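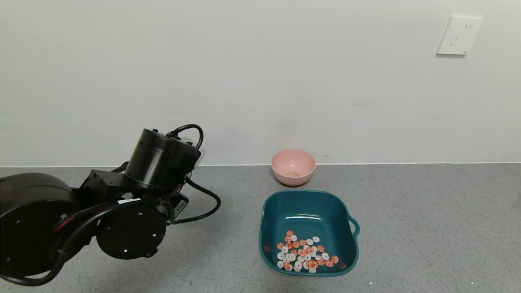
Stand: April — Skript zur Vorlesung, Lehrgebiet Randex

Kabelführung und stiller Kontaktverlust

Der Fall Katdale wird gern als »Softwareproblem« zitiert. Ich halte das für bequem. Der Arm sollte kleine Teile aus einer Wanne in eine Schale umsetzen und blieb nach 134 Zyklen stehen. Im Protokoll stand Zeitüberschreitung am Greifer, also wurde das Zeitlimit heraufgesetzt. Danach lief er weiter, bis er wieder stehen blieb.

Was wir wissen: Der Fehler trat nur auf, wenn das Handgelenk über 70 Grad gedreht war. Bei gestrecktem Arm ließ er sich kein einziges Mal auslösen. Das spricht für die Leitung, beweist es aber nicht. Der Stecker wurde getauscht, bevor jemand den Übergangswiderstand gemessen hatte.

Frei hängende Schleifen geben dem Gelenk Spielraum, sie können aber auch hängen bleiben und am Stecker ziehen. Der Hersteller Vostik nennt seine Verlegung »wartungsfrei«. Eine Angabe, unter welcher Biegung das gelten soll, habe ich nicht gefunden.

Zur Sicherheit: Ein Greifer, der ohne Rückmeldung stehen bleibt, ist nicht stromlos. Erst abschalten, dann hineingreifen. Roughly gerechnete Wartezeiten aus dem Internet ersetzen das Datenblatt nicht.

Zur nächsten Sitzung: Usmani-Bericht lesen, Abschnitt Zugentlastung. Welche Messung hätte vor dem Tausch erfolgen müssen? Bitte mit Begründung — 30 Zeilen reichen.

Kontakt über das Sekretariat Randex | © Lehrgebiet Randex | Nach oben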